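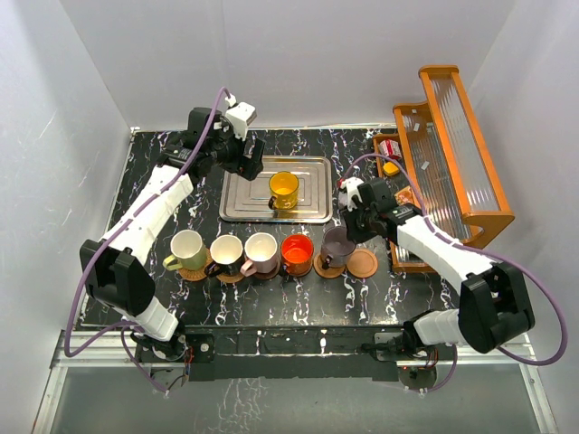 家务整理入门 第四讲讲义:杯子、杯垫和托盘

先说一句,上一讲留的作业我都看了,抽屉那部分大家做得比我想的好,就是有几位把“分类”做成了“分家”,筷子在厨房,筷架在书房,吃饭的时候满屋子跑。这个我们下一讲再聊,今天只讲杯子。

为什么杯子要单独讲一次课?因为它是家里流动性最强的东西。碗吃完饭就回水槽了,杯子不是,杯子会去阳台、去床头、去洗衣机上面,有时候一去就是三天。我自己最惨的一次,是在鞋柜上找到一只杯子,里面的茶已经不太能叫茶了。所以我们今天要解决的问题很具体:怎么让每只杯子都有个位置,而且用完之后愿意回去。

一、先搞清楚三个词

停放位:杯子在使用过程中暂时待的地方,典型的就是杯垫。
集中位:准备收走、或者准备一起端出来的地方,典型的就是托盘。
归宿位:柜子、架子、挂钩,杯子洗干净以后长住的地方。

很多人家里只有归宿位,没有前两个。那结果就是杯子只要离开柜子,就没有规矩了,桌子上哪儿都能放。课程开头那张图大家可以翻回去看一眼,那就是停放位和集中位同时存在的样子:杯垫排成一行,后面放一个银色的金属托盘。绿、黑、粉、橘红、灰,各自压着一块棕色的圆杯垫,黄的那只在托盘中间。最右边的杯垫上没有杯子,露着浅浅的软木似的颜色。

我特别喜欢那块空杯垫!一个位置空着,你一眼就知道少了一只,也一眼就知道下一只该往哪儿放。去年我在家试过不留空位,摆得满满当当,好看是好看,来个人多倒一杯水,马上就乱了。

二、练习A:托盘到杯垫

这个练习我们在Utby活动室做,教室编号203,进门左手边的长桌归我们用。没有软木垫的同学用毛毡的也行,纸杯垫就算了,容易跟着杯底一起走。

步骤:
1. 先摆杯垫,再摆杯子。顺序别反。杯垫之间留出一个拳头的空,手指要能伸进去抓把手。
2. 托盘放在杯垫后面,离自己远一点的那一侧。放前面的话,你每拿一次杯子,胳膊都要从托盘上方跨过去。
3. 从托盘里拿杯子,握把手或者握杯身都可以,不要把手指伸进杯口。我知道这样拿快,我也知道餐馆里有人这么拿,在我的课上不行。
4. 杯底对准杯垫的圆心放下去,先轻轻碰到再松手。听到“咚”的一声就重来。
5. 做完一遍,反过来,把杯子一只一只收回托盘。

收回去的时候有个小讲究:第一只放中间,后面的绕着它放。托盘重心居中,端起来才稳。以前有位同学习惯从边上开始放,端到一半,整盘往一边斜,还好里面都是空杯子。

三、颜色到底有没有用

这是每一期都有人问的问题。我的看法是,有用,但是别指望它太多。

颜色的好处是认主。一家五口,一人一个颜色,谁的杯子在沙发扶手上过夜,一目了然,吵都不用吵。再一个好处是好记位置,“粉的在中间”比“第三只那个白底小花的”容易说清楚。

坏处也有。颜色接近的要小心,灰的和黑的在傍晚的厨房里,我自己就拿错过好多回,后来干脆把它们隔开放。还有就是内壁颜色:白色内壁的杯子,茶渍显眼,你会勤快一点;深灰或者黑色内壁的,看着总是干净的,其实不一定,洗的时候请用手指肚摸一圈,滑的才算。亮面的彩色内壁介于中间,对着光看最清楚。

另外,颜色不等于顺序。有同学一定要按彩虹排,排完拍照发给我,非常漂亮,可是她家先生每天早上第一个喝咖啡,杯子却在最里面。按使用频率排,最常用的放最顺手的一侧,这个比配色重要得多。

四、把手朝哪边

我自己是右撇子,把手一律朝右前方。左撇子的同学反过来。家里两种人都有的,各管各的杯子,不必强求统一。

关于把手朝向,我以前讲得很死,要求全部平行,后来发现大家花了太多时间在转杯子上,转来转去,杯垫也歪了。现在我的要求松了:只要把手不顶着旁边那只就可以。放在托盘里的杯子也一样,端之前看一眼,把手别伸出托盘边,不然过门框的时候会挂住。

五、关于桌面

深色带纹路的台面很好看,我家也是,缺点是水圈干了以后会留白印子,藏在花纹里,擦的时候看不见,侧着光一看全是。所以杯垫在这种台面上更值得用。擦的时候先把杯子都收进托盘,杯垫叠起来,整张桌子一次擦完。千万不要绕着杯子擦,绕着擦等于没擦,还多了几个圈。

六、采购的几句话

每期都有人让我列清单,我就列个我自己的。托盘我用的是Dridell的,带边,金属的,好洗,缺点是放瓷杯有点响,我垫了一块薄布。杯垫是Pratus的软木款,用到第二年边上开始掉渣,换一批就是了。沥水架我买过Geddes的,槽太窄,大肚子的马克杯放不进去,送人了。大家买之前量一下自己最胖的那只杯子,别学我。

容量方面,日常用的马克杯,400毫升足够了,再大的端起来沉,放杯垫上也显得挤。预算不用高,我见过有人一开始就花3000块买整套收纳,柜子装好了,杯子还在窗台上。先拿家里现成的东西做两周,再决定缺什么。

七、本周作业

请在家里选一张桌子,摆一排杯垫,数量比家里常用的杯子多一块。坚持一个星期,每天晚上九点看一眼,记下哪只杯子没回来、最后在哪儿找到的。写2行就够,不用写感想。

住集体宿舍的同学可以用自己的书桌做,一只水杯加一只牙杯也算。

下次上课请带一只你最不好收纳的杯子来,高脚的、没把手的、盖子老丢的都行,我们拿它们讲第五讲的架子。记得用毛巾包好,上一期碎过一只,扫了半天。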